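Ticket 613: Red marker "dried out on arrival"
Opened by: Tymofii Sirko, Daltell front desk
Handled by: Radymyr Hutsuliak, Dralari supplies
Status: open

9:40 am, Tymofii: One of the red markers from the Polishchuk order skips on the whiteboard. Please replace the whole box.

10:15 am, Radymyr: The whole box, for one marker? Send me a picture with the barcode in it.

10:50 am, Tymofii: Attached.
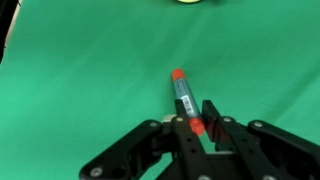
Tube with barcode label, on the green cloth

11:20 am, Radymyr: I see a barcode but I can't read the small print. The listing claims 700 meters of line. I'd be surprised by 400, but even that beats zero. Was it stored cap up? Try it on plain paper, then leave it cap down for 3 hours.

3:05 pm, Tymofii: Did that. Still skips. Second picture attached.

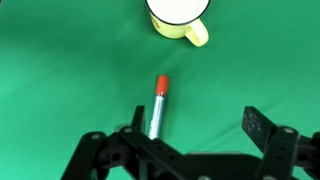

3:30 pm, Radymyr: Skipping on one board doesn't prove a dry marker. Rastov boards get a film on them and every pen looks dead. I'd also move that yellow mug off the cloth before you test again, as one spill will ruin any paper you put down. Wipe a corner of the board, try there, and send me the strokes. No refund request until I see them.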